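Pravness Bench Sorting Records: README

Version of December 2023
Maintained by the Work and Automation Group, Kininton. Contact: Nomvula Dlamini.

Purpose

These records accompany the study of automated parts sorting at the Plidville repair works. They cover the period in which a robot arm took over part of the handling of circuit boards and wire harnesses, and they are released so that others may examine how the tasks of bench staff changed.

Contents

sessions.csv — 100 sorting sessions, one per row
interviews/ — 23 interviews with bench staff, names removed
rota/ — shift rotas before and after the change
stills/ — photographs of the work at the bench

Changes to the work

Before October, staff sorted all parts by hand and rotated between sorting and repair. Under the present arrangement the arm lifts and places parts, while staff prepare the bins, deal with tangled wires and decide on doubtful items. Sorting no longer appears on the rota as a separate duty. Several of those interviewed welcomed the additional repair time; others reported that supervising the arm was more tiring than the work it replaced. Pay grades were not altered during the study, although 2 posts were given new titles.

Limits

Sessions stopped by hand are kept in the file and carry the code K in the column "end". Rotas for the night shift are incomplete. The records relate to one site and should not be used to assess individual workers.

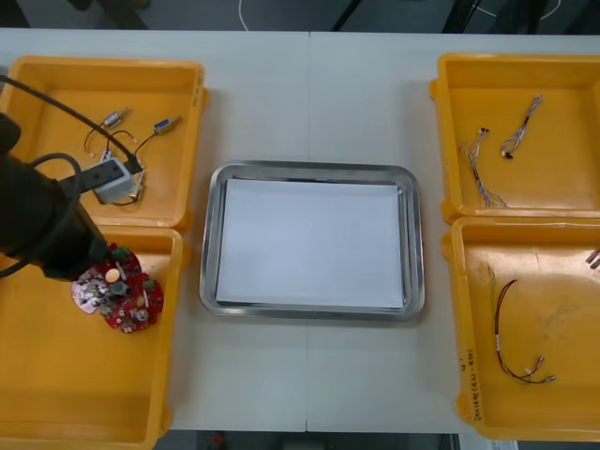

Still from the bench: the arm holding a red circuit board over a yellow bin, with wire harnesses in the bins opposite.

Terms of use

The records may be used for research and teaching. Any publication should cite the version given above and name the Kuruc fund as supporter. Requests for the full interview texts should be sent in writing to the contact — access is granted case by case.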